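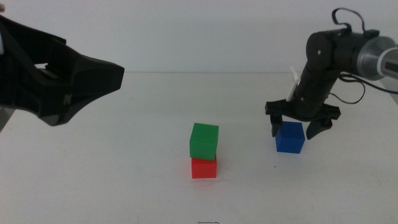 The work table

Topic: Faint scratches on a white tabletop – polish or paint?

hollis_bench
Moved into a rented unit in February and put in a white table. The top is picking up hairline scratches. I bought a tub of Drokana paste but haven't opened it. Has anyone used it on a white surface?

podus28
Used it on a kitchen counter. It hid the fine marks but left a shiny patch that shows at an angle. I'd clean first with dish soap and a soft cloth. Half of what looks like a scratch is something rubbed off onto the top.

Giuliana Inga
Disagree on the paste. It's fine if you do the whole top and not one spot. How deep are they? If a fingernail catches, polish won't help.

hollis_bench
Nail doesn't catch. Close-up with a blue block on it. The lines and small marks are very faint. 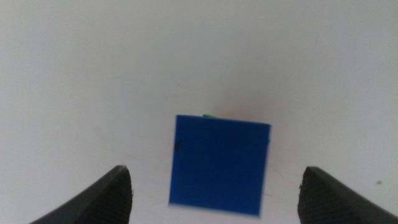 Re: Faint scratches on a white tabletop

podus28
I'd leave those alone. You'll make more marks rubbing than you have now.

Giuliana Inga
Leaving it is how mine got gray. Soap, rinse, dry, then the paste in straight strokes. Try a corner underneath first.

grellitz_2416
Skip both and lay a mat. Mine cost less than the polish and I swap it when it looks bad.

podus28
A mat traps grit, though. Lift it and wipe under it every week or so.

hollis_bench
Thanks. Soap tonight, then I'll try a corner with the paste. No mat for now – I need the flat top.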